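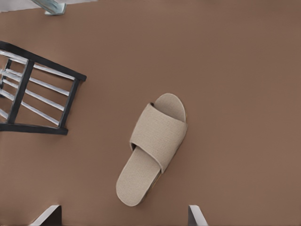
I spent most of March on one number in the grasp planner, and I want to write it down before I forget why it moved.

The planner (ours is called Grostent, a name older than my time on it) scores candidate grasps on objects lying on the floor. Candidates come from a segmented point cloud. For soft footwear the cloud is bad in a predictable way: the footbed sits so close to the ground plane that the plane fit swallows it. On an open-toe slide the strap survives, the toe and heel get labeled as floor, and the planner sees a short wide lump where there should be a long thin object. It then closes across the wrong axis.

The plane removal threshold was 26 mm. Somebody set it for mugs. I dropped it to 4 and got the heel back, plus a lot of speckle from depth noise that clustered into small objects and wasted planning time. Benito Villanueva suggested leaving the threshold high and growing the object mask from the color image instead. That works when the color contrast is good. Beige on brown is fine. Beige on the cream rug in the Lahtinen scenes is hopeless.

What I merged is a two-pass fit. The first pass removes the plane with the loose threshold and keeps whatever survives as seeds. The second pass refits the plane locally around each seed, ignoring the seed itself, and applies the tight threshold inside that patch only. Speckle outside the patches never reaches the clusterer.

Chairs needed a separate fix. With slatted backs, floor points show through the gaps and the collision mesh closes them over, so the approach volume shrinks for no good reason. I now build the mesh per connected component and cap the hull edge length. Noemí Manríquez reviewed it and asked for a test with the slipper close to a chair leg. She was right to ask, it failed, and that case is still open.

The regression set is 700 simulated scenes. Logs are in the Dato bucket under the branch name.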